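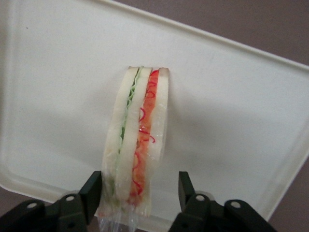 The Bloxham school district will extend its lunch period by 10 minutes at all four of its elementary schools beginning in January, the district office announced Thursday. The change follows a fall review of midday schedules, which found that many students had little time left to eat once they had moved through the serving line and found a seat. Under the new schedule, each lunch period will run 35 minutes. Cold items will be set out ahead of each group's arrival, among them a sandwich on a plain white plastic tray, so that students who do not want the hot meal can go directly to a table.

The new schedule applies to 1,826 students in kindergarten through fifth grade. Middle and high school lunch periods are not affected.

According to the district office, the additional time will come from two places. Five minutes will be taken from the morning announcement and homeroom block, and five minutes will be added to the end of the school day. Dismissal at the elementary schools will move from 2:50 p.m. to 2:55 p.m. The length of recess will stay the same, and no instructional time in reading or mathematics will be reduced.

Bus routes serving the elementary schools will be adjusted to match. Families whose children ride routes shared with the middle school will receive a separate notice before the winter break, as pickup times on those routes may shift by a few minutes. The after-school program at Prekemcombe Elementary will continue to open its doors at 3 p.m.

The review looked at lunch schedules at each school over a period of six weeks. Staff recorded when classes entered the cafeteria, when the last student in each group was served, and when cleanup began. At Prekemcombe, the largest of the four schools, with 613 students, the last students served in the second lunch group often had less than 12 minutes to eat. Waits were shorter at the other three buildings, but principals there also reported that younger children regularly returned to class with unfinished meals.

A survey sent home in October drew responses from families at every grade level. Most of those who replied supported a longer lunch. The concern raised most often was the later dismissal, particularly among parents who collect children from more than one school. The district office said the five-minute limit on the change in dismissal time was set in response to those comments.

Meal prices will not change. Students who bring lunch from home will follow the same schedule as those who buy it at school, and microwave ovens will still not be available for student use. Menus will continue to be posted at the start of each month. Families of children with food allergies do not need to submit new forms if a current plan is on file with the school nurse.

Prekemcombe Elementary will also open a second serving line when classes resume. The line will use the existing counter on the gymnasium side of the cafeteria, which has been used for storage since the building was last renovated. Two part-time food service positions have been posted for the school, and applications will be accepted at the district office until both are filled.

The schedule will be in place for a trial period of 90 school days. Principals will report on serving times, food waste, and bus arrivals at the midpoint of the trial and again at its end. The school board is expected to decide in the spring whether to make the longer lunch permanent and whether to consider a similar change at the middle school.

Printed copies of the new bell schedule will go home with students during the last week of classes in December. Questions about bus service should be directed to the transportation desk, and questions about meals to the food service office.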